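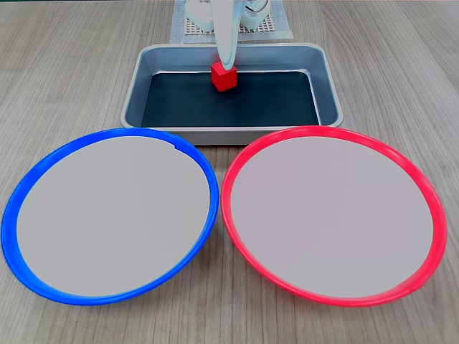

Stondville Computing Research Labs
Pre-term safety check, Lestesen Building, second floor
Checked: 28 Jul 2021
By: Zainab Igwe, with Suleiman Usman for the electrical bits
Copy to: Nkechi Afolabi, Ifeoma Ibrahim

Marks: OK / FIX / ASK. FIX means before the new research students get their cards. ASK means I don't know and someone has to tell me.

1. Ways in and out

1.1 Corridor clear to both stairs. FIX. Flattened boxes behind the fire door by the kitchen again. Moved what I could lift. Rest needs a trolley.

1.2 Fire doors close by themselves. OK, apart from the Kramer Room one, sticks on the carpet edge. Pushed it and it shut, but nobody should have to push it. Estates job raised, ref 2252.

1.3 Exit signs lit. OK.

1.4 Card readers. OK. Old leavers still on the list though, going back to November. Ifeoma to send the current list to security, not the one on the shared drive, that's the wrong one.

1.5 Assembly point notice. FIX. Still shows the car park side. Changed when the bike sheds went up. New notice is on Nkechi's desk, needs laminating.

2. Desks and chairs

2.1 Chairs, arms and castors. FIX. The blue one by the window tips. Label on it saying DO NOT USE, was sat in when I came back from lunch.

2.2 Screens at a sensible height. ASK. Several people have got them stood on conference proceedings. Proper risers were ordered from Braklow, delivery note signed, no idea who by. Thanakorn thinks they went to the third floor.

2.3 Cables under desks. FIX for the back row. Trays are hanging off. Front row fine now, thank you to whoever did that.

2.4 Desk spacing. OK with the current rota. If everyone's back at once in the autumn it wants doing again from scratch.

Comment (Nkechi): they won't all be back at once, the two visiting lecturers only come in for supervision. But yes do it again.

3. Electrical

3.1 Test labels in date. Mostly OK. The kettle and one desk fan out of date, both unplugged and in my office. Don't go looking for them.

3.2 Extension leads. FIX. One plugged into another one behind the printer. Suleiman took it out. It was running somebody's training job, so apologies to that somebody, but it can't go back like that. Ask for a floor socket or use the cluster.

3.3 Chargers left in overnight. ASK. Do we have a rule? I've always said no laptops charging after the last person leaves. Can't find it written down anywhere.

Comment (Suleiman): it's in the induction sheet, page 2, near the bottom. Small print. Should be bigger.

3.4 Home-made power supplies. None seen plugged in. If you've built one it comes to Suleiman first.

4. Machine room

4.1 Door locked. OK.

4.2 Air con running, filter clean. Running yes, filter no. FIX. Grey fluff right across it. Contractor is meant to do this and the sheet says he did.

4.3 Ear defenders on the hook. FIX. Hook yes, defenders no. With the graphics nodes all going you can't hear someone talking next to you, so I don't want anyone in there for long without them. Ordering more.

4.4 Floor tiles flat. OK except the one nearest the rack with the learning group's nodes, lifts at the corner. Taped for now.

4.5 Racks not over weight. ASK. Label on the end rack says 700 kg. Nobody has added up what's in it since the extra storage went in. Thanakorn has the spec sheets and says he'll do it this week.

4.6 Emergency off button. Cover on, notice readable. Not pressed!! Test is booked with estates for the shutdown day.

Comment (Thanakorn): please can the shutdown day not be the paper deadline this time. We lost a run of 200 games last year and had to start over.

Comment (Zainab): have asked. Will chase.

5. Kramer Room (seminars, reading group, vivas)

5.1 Projector bracket. OK. Gave it a tug.

5.2 Blinds. FIX. Cord loop is loose on the left hand window, should be clipped back to the wall. School visits use this room so it matters.

5.3 Floor box lid. FIX. Lid missing. Someone has put a bin over the hole which is kind but people move bins.

5.4 Windows open. OK, stiff. Leave them open on the first notch during meetings please.

5.5 Whiteboard fluid. Found in a drinks bottle with no label. Binned it. Do not do this.
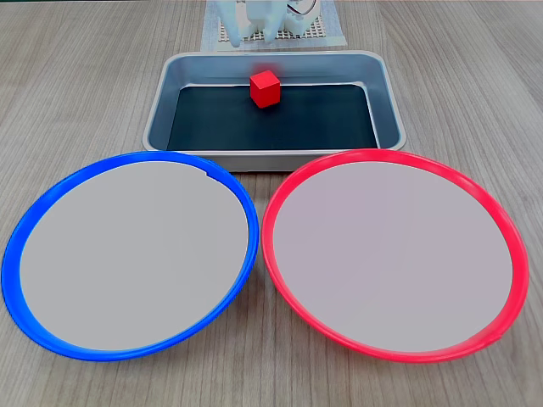

6. First aid and fire kit

6.1 First aid box. FIX. No plasters, no eye wash, plenty of slings. Restock list gone to Ifeoma.

6.2 First aiders' names on the door. FIX. Two of them have left. Thanakorn is trained now and should be on there. Course certificate in his folder, I've seen it.

6.3 Extinguishers. OK, pins in, dials in the green. The one outside the machine room is the right type for electrical. It was being used to hold the door open. It isn't a doorstop.

6.4 Accident book. Found under the post tray. Back on the shelf. Last entry is a paper cut, fair enough.

7. Working late and on your own

7.1 Out of hours book at the front desk. ASK. Being filled in going in but not comming out. Security say they go round looking for people who went home hours ago. Sign out!

7.2 Lone working forms for new starters. FIX. Nothing on file for the September lot or for the new lecturer. Nkechi to send with the welcome email.

7.3 Phone by the lifts works. OK. Rang the desk and they answered.

8. Still to do

Trolley and boxes: Suleiman
Access list and first aid restock: Ifeoma
Notice, welcome email forms: Nkechi
Rack weights, find the risers: Thanakorn
Ear defenders, filter, blind clip, floor box lid, chase estates on 2252: me

Couldn't get into the store room next to the machine room, key not in the key safe. If you've got it bring it back and I'll do that one seperately.

Z.I.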